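# Ticket: plastic bowls and cups coming out of the dishwasher with a gray film

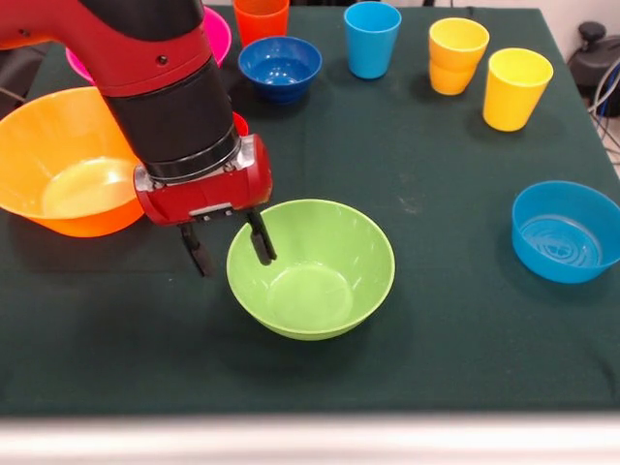 **Opened by:** Impi Lappalainen, events kitchen
**Assigned to:** Arvo Partanen, facilities desk
**Status:** closed, with one grumble outstanding

We own a lot of colored plastic. It was bought in May for the family lunches, on the theory that children don't drop plastic, or that when they do we get to keep it. For the first few weeks it came out of the dishwasher looking like candy. Now it comes out looking like candy that has been in a coat pocket. The film is dull and gray and slightly chalky, and it comes off on a thumb. It's hardest to spot on the pale cups and easiest on anything dark, so if you want to know what a load is like, go for the dark blue bowl first and leave the lime green one alone, as lime green forgives everything. The dark green cloth is the other reason we noticed. A chalky bowl set down on it leaves a ring, and I am the one who washes the cloth.

Machine is the Corno under the back counter. Detergent is the Barreto powder. Rinse aid is whatever was in the cupboard. Please advise.

---

**Arvo, 9:40 am**

Thanks. Before I come down, could you tell me:

- Is it only the plastic, or glasses and plates too?
- Which program?
- When did somebody last put salt in?

**Impi, 10:05 am**

1. Only the plastic is bad. The plates look fine to me, but the plates are white, so they would.
2. The short one. The long one takes so long that people retire during it.
3. There's salt?

**Arvo, 10:07 am**

Coming down.

---

**Arvo, 11:30 am. First visit**

Salt compartment was full of water and nothing else. The salt light on the panel was on, underneath a sticker of a smiling carrot. I've taken the carrot off. Hanne Savolainen says the light "was annoying," and I have made a note of it.

Done:

- Filled the salt compartment, wiped up the spill, ran one empty cycle.
- Cleaned both filters. The coarse one had a cocktail stick, a bread bag clip and a good amount of rice in it.
- Took off the lower spray arm. Three holes were blocked. Cleared them with the cocktail stick, which was kind of it.
- Water hardness was set to the lowest level. Our water is not soft. The kettle has been trying to tell us this for years. Moved it up to the level on the installer's card inside the cupboard door.

Please run a normal load on the short program and report back.

**Impi, 2:15 pm**

Ran it. Better. The film is thinner and I can read the bottom of a cup again, for anyone who wants to. Still there on the bowls, mostly on the inside.

Also everything plastic is soaking wet. The plates are dry. The bowls have a puddle in the foot.

**Arvo, 2:30 pm**

The wet part is normal. Plastic doesn't hold heat the way china does, so the water stays put. That won't be fixed by anything I can do to the machine. Open the door when it finishes, shake things, leave them on a rack.

How are the bowls loaded?

**Impi, 2:34 pm**

Nested.

**Arvo, 2:35 pm**

Inside each other?

**Impi, 2:35 pm**

That is how they fit.

---

**Arvo, next morning. Second visit**

Bowls were going in stacked, up to four deep, in the bottom rack. The outside one gets washed. The others get a rumor of it. Whatever grit and powder finds its way in between them gets baked on.

I've tried a few layouts with Veronika Deák, who has more patience for this than I do. What works:

1. Big bowls along the bottom rack, tilted, each leaning on its own row of pins. Openings face the middle.
2. Small deep bowls on the top rack, upside down and at an angle, or they collect a pond.
3. Cups on the top rack, outside rows. The tall tapered ones go at the back, where the arm clears them. **Spin the arm by hand before closing the door.** If it clicks, something is too tall.
4. Nothing inside anything.

This does mean two loads after a big lunch. I'm sorry. It was always two loads, you were just doing it in one.

**Veronika, 10:50 am**

Adding for the record that we also looked at the detergent. The scoop in the Barreto tub isn't the Barreto scoop. It's from a tub of protein powder and holds far more than the line on the dispenser. On a short program that much powder doesn't all dissolve, and I think it's a good part of the gray. I've thrown the scoop out. Fill to the line.

**Hanne, 11:15 am**

That was my scoop.

---

**Impi, after the next family lunch**

Results from two full loads, new layout, correct powder, longer program (I brought a book):

- Cups: clean, all of them.
- Small bowls: clean.
- Big bowls: clean, except the oldest orange one, which has a cloudy patch inside that doesn't move. I've tried vinegar, baking soda paste and bad language.
- The cloth: no rings.

Is the orange one scratched?

**Arvo, 3:20 pm**

Very likely. If vinegar doesn't touch it, it isn't limescale. Run a fingernail across the patch. If it feels rough, the surface is worn and it will stay cloudy. I'd keep it for fruit with a peel on.

**Impi, 3:26 pm**

Rough. Somebody has been at it with the green side of the sponge. It has been given the clementines.

**Ottilie Aigner, purchasing, 4:00 pm**

Jumping in as I was copied. I had a quote open from Cerora for a complete new set and a descaling service on top, total 2,340. Can I take it that we don't need this?

**Arvo, 4:02 pm**

You can. We need salt and a spoon.

**Ottilie, 4:03 pm**

Salt ordered, 25 kilos. It's what they sell.

---

**Closing notes (Arvo)**

Cause: no salt, hardness set too low, too much powder, bowls nested. Any one of these would have given you a bit of film. You had the full set.

Left to do:

- [x] Loading sheet taped inside the cupboard door
- [x] Proper scoop in the tub
- [ ] Find somewhere to keep the salt
- [ ] Hanne to stop putting stickers on the panel

**Impi, 4:40 pm**

Fine to close. My grumble is the puddles. I'm now drying cups by hand at the end of a lunch, which I was told the machine was for.

**Arvo, 4:41 pm**

Noted. Closing.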